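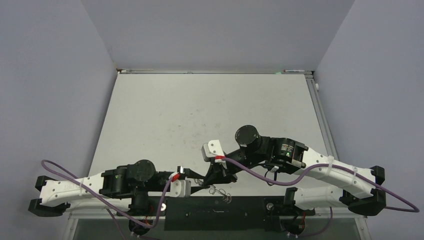
Chapter 5
Setting Up a Work Surface

I used to think a table was a table. Then I spent a winter in a rented room at Bavmont, doing small assembly jobs on an old kitchen table with a wobble and a busy wood grain, and I lost more tiny screws than I care to admit (I'm pretty sure a few are still in the floorboards!).

So this chapter is all about the surface you work on and what goes around it. We'll start with color, because it's the cheapest thing to change. I like a pale, matte top. Small dark parts show up on it right away, and a matte finish doesn't throw the lamp back in your eyes. The trade-off is that a light top shows every scuff and gray smudge, usually right in the spots where you work most. I don't mind that. When I set up my second bench I looked at the scuffs on the first one to decide where things should go, and I'd tell you to do the same.

Next come the walls. A plain panel at the back and one on each side will stop things from rolling off, and they keep your eye from wandering to whatever is going on behind the table. Keep them one quiet color. I once papered mine with notes and sketches, and it took me a week to take them all down again.

Then there are edge rails, which I've grown very fond of. A metal rail along the side gives you a straight line to measure from and something solid to fasten things to. In the Grasik exercise at the end of the chapter you'll lay out a bench on paper, rails and all, before you buy or cut anything. Give yourself more than 14 minutes for it. Mine took most of an afternoon, and I still had to move the lamp.

Before you read on, go look at the table you use now and write down five things that bug you about it.

5.1 Choosing a Height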